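Patville Community Workshop Opens Its Doors This April

PATVILLE – Patville has a place to make things again! The Clurno Street workshop opens Friday at 10 a.m., with 26 beginner classes already on the calendar and 517 neighbors signed up as members.

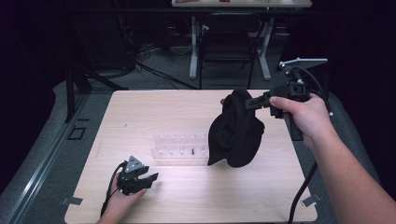 A wooden board clipped down at its front corners.

"People kept asking when they could come in and build something," said director Zanele Hendricks. "I can't wait to see them!"

Classes run two hours. To sign up, call Jolanta Górecki at the front desk.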